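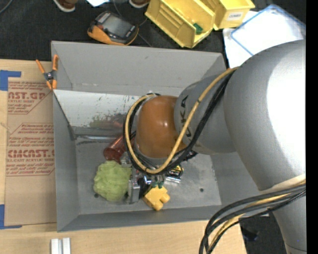 KUKA arm over a gray bin, cables routed along the wrist.

Grandar 26 Rugged Phone — Unlocked

The Grandar 26 is a 5G phone from Teltville for people who work outdoors, in shops or on the road. It is sold unlocked and takes two nano SIM cards, or one nano SIM and one eSIM. The back is textured rubber over a metal frame, and all the ports have covers that stay attached when open.

Price and availability

The phone costs $983 unlocked, with no service agreement. Orders placed before 2 p.m. leave our Stilturdale warehouse the same business day. The black version is in stock. The green version is expected in January and can be ordered now; your card is charged when it ships.

What's in the box

Grandar 26 phone
USB-C cable
SIM tool
Spare port cover
Quick start sheet

A wall charger is not included. Any USB-C charger will work, but fast charging needs one rated for 26 watts or higher.

Battery

The battery is removable. Slide the latch on the lower back, lift the cover and pull the tab. It is rated for 800 full charge cycles, after which it will still work but hold less. Spare batteries are sold separately under the name Sin, and the older Sin batteries made for the Grandar 2 do not fit — the contacts are on the other side.

Screen and buttons

The screen can be used with gloves once glove mode is turned on under Settings, Display. Brightness goes up to 800 nits. There is one programmable button on the left edge. Out of the box it turns on the flashlight, and it can be set to open any app or to work as a push-to-talk key with most talk apps.

Network notes

The phone supports the main 5G and LTE bands used in the United States and Canada. Some carriers keep a list of approved phones and may ask for the IMEI before they turn on Wi-Fi calling. The IMEI is printed under the battery and on the side of the box. It does not work on 3G networks.

Warranty and returns

Two years on the phone, six months on the battery and cable. Cracked screens are not covered, but we replace them at our repair desk for a flat fee. Unopened phones can be returned within 26 days. Opened phones are accepted in the same period if the account lock has been removed — please check this before mailing it back.

Questions

Sales and bulk orders: Kai-wen Au
Repairs and spare parts: Yung-ching Liu

Both can be reached through the contact form. Include your order number if you have one.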